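Wallano House Residents' Association
Minutes of the housekeeping and laundry meeting
2025-03-03, 6:30 p.m., ground floor lounge

Present: Meriem Mahrous (chair), Ruwan Uddin, Ankica Radulović, Cheuk-hei Chung (minutes)
Apologies: Hrefna Frandsen

1. Minutes of the last meeting
Agreed as correct, with one change. The new dryer filter was fitted in November, before the heating was serviced.

2. Matters arising
The shelf in the linen closet has been moved down so that people can reach it without the step stool. Ankica asked for the stool to stay where it is, as the top shelf still holds the spare blankets. Agreed.
The lock on the laundry room door still sticks. Ruwan has reported it again and will ask for a date.

3. Laundry room spending
Cheuk-hei went through the figures. The balance at the end of last month was $3,193. The only large item due is the washer repair at $549, which was approved before the holidays and has now been billed. Meriem will sign it off this week.
Detergent is coming from Kodikara again. Two residents have asked for an unscented one. Cheuk-hei will get a price for a small box and bring it back.

4. Towels and cleaning cloths
This took up most of the meeting. The microfiber towels for the shared kitchen and bathrooms are being washed with the cotton bath towels, and they come out full of lint. Ankica said the shaggy ones are the worst for it – the long pile holds on to everything and has to be picked clean by hand. She asked that all microfiber be washed on its own, on warm, with no fabric softener. Agreed.

Ruwan raised the folding. The blue and white striped towels are thick, and when they are folded in quarters the stack tips over. He suggested folding them lengthwise first and then over again, with the bound edges together at the front of the shelf. The darker blue binding is easy to spot, so anyone can see at a glance which pile is which.

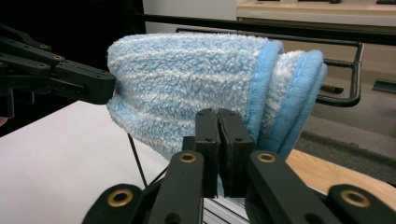

Meriem was in favor but wanted it kept simple, as not everyone will fold the same way. After some discussion it was agreed that the bound edges should face out and that the rest is up to whoever is folding. Ruwan will put a short note inside the closet door.

Ankica asked whether fluffy towels are any use for drying dishes. Cheuk-hei said they leave fibers on glasses. Agreed that the flat cloths are for dishes and the fluffy ones are for counters, sinks and spills. The two kinds will go on separate shelves.

There was also a question about when to throw towels out. Ankica would like to see any with torn binding cut up for floor rags. Meriem said they should go in the rag bin first and be looked over once a month. No vote was taken. To come back at the next meeting.

5. Linen closet labels
The labels bought from Cellis have peeled off in the damp. Cheuk-hei has 11 card tags left from the book sale and offered to tie these to the shelf fronts. Accepted with thanks.

6. Other business
Hrefna sent a note asking for the dryer to be left open after the last load at night. Agreed.
Ruwan reported a single pillowcase left on the folding table, white with a green hem. It is on the hook by the door if anyone is missing one.

Actions
Ruwan – chase the door lock, write the folding note
Cheuk-hei – price for unscented detergent, shelf tags
Ankica – sort the fluffy towels from the flat cloths
Meriem – sign off the washer repair bill, reply to Hrefna

The meeting closed at 7:40 p.m. Date of the next meeting to be posted on the lounge board.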